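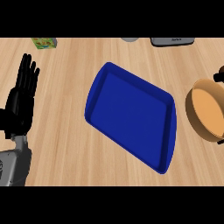

# Flallent Tray Set: comparing two hand controllers in simulation

By Kaja Uibo, with Adeel Mirani and Relu Toma
September
12 shares | 4 comments

Hello, and thank you for stopping by! The set grew out of a friendly disagreement over which controller closes a humanoid hand better, Dobson or Mernura, and we finally decided to run both on the same simulated table and let everybody look at the results (ourselves included).

## What you get

- 900 episodes, all rendered in simulation
- 4 variants: each controller with its default gains, and each with the softer gains Relu worked out
- a plain text log per episode with joint angles, commands and the controller name

The blue tray is the work area. Arms, hands and wood tabletop stay the same in every variant, so please don't go hunting for differences there!

## How the runs go

An episode starts with the tray empty and the hands open. The task is always a single object brought to the tray by the right hand and set down inside it. The left arm gets a hold command for the whole run, which sounds dull, but we wanted it in the logs because Mernura lets an idle arm drift a little and Dobson doesn't.
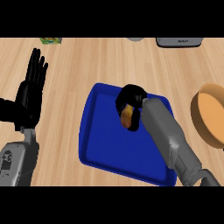 The part we argued over most was the release. Dobson opens all the fingers together, and a rounded object tends to roll once it is let go. Mernura opens them one after another, so the object settles more gently, but you do wait for it. Fouzia likes the slow one and I still go back and forth, to tell you the truth.

## Before you train on it

We held back 108 episodes for testing; they are listed in `holdout.txt`. The first 300 were logged with an older clock setting, so run `fix_time.py` on those before lining up commands with frames. Contact forces are not included. Anum Usmani is working on them for the next version, and she'd love to hear which format you would like.

Contact: Anum Usmani, Flallent tray set | © Flallent | Back to top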